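How to Change Your Company's Registered Address Without Losing a Month of Mail

Moving an office takes a weekend. Telling the world that you moved takes a good deal longer, and most of it is paperwork you will want to do in the right order.

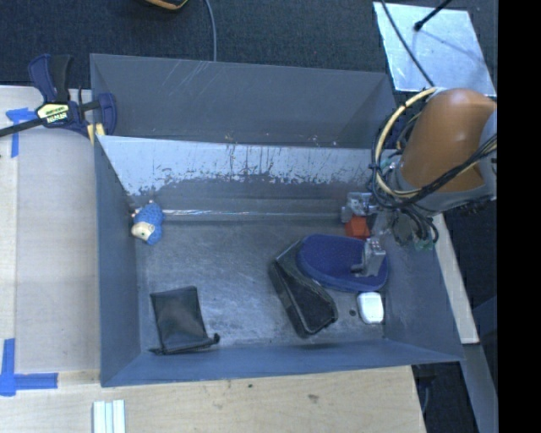
I learned the order by getting it wrong. When we left Darkham for Ronley, I updated the website, ordered new business cards and bought a plant. The state heard from me in December, by which time it had been writing to the old place for a while.

Before you start

Find your articles, your bylaws and the last annual report you filed. If your company has a board, check whether the bylaws let an officer change the address alone or want a resolution. Ours wanted a resolution. Ours wants a resolution for most things.

Work out which addresses you have. A small corporation can easily have a principal office, a mailing address and a registered office, and they don't have to match. The registered office is where legal papers get delivered, so it has to be a real street address in the state where you're registered. A P.O. box generally won't do.

Step 1. Write the resolution

One paragraph is plenty. Give the old address, the new address, the date the change takes effect and the name of the person allowed to sign the forms. Have the directors sign it and put it with your minutes. My co-director, Charalambos Manolakis, likes to add "whereas" to these. It does no harm.

Step 2. File with the state

Look for a form called something like "Statement of Change" on the business filings page. Copy the company name exactly as it appears on your articles, comma and all. Our first try came back because I wrote "Karamanlidis Supply Inc" and the state knows us as "Karamanlidis Supply, Inc." – a comma and a period, for which I paid a second fee.

If you use a registered agent and the agent isn't moving, your registered office may not need to change at all. Read the form twice before you pay for it.

Step 3. Tell the tax people

The IRS has its own form for a change of business address, and your state tax department will have another. Neither one talks to the office in Step 2. Do payroll and sales tax accounts the same day, while you still have the numbers out on the desk.

Step 4. Bank, insurance, licenses

The bank will probably want a copy of the resolution, and maybe the stamped state filing too. Call the insurer before the move, as your property coverage may be tied to the old building. City licenses often don't travel, so ask whether you need a new one.

Step 5. Forward the mail anyway

Set up forwarding with the post office and keep a list of whatever arrives with the yellow sticker. Each sticker is somebody you forgot. My list had 83 names on it, including a magazine for dentists.

Step 6. File the proof

Keep the resolution, the stamped form and every confirmation letter together in the corporate records book, with a scanned copy somewhere else. Then check the state's online listing after 60 days to see that the new address is showing and the suite number survived. Ours was 617 on the form and 671 on the website. The correction form is a separate form.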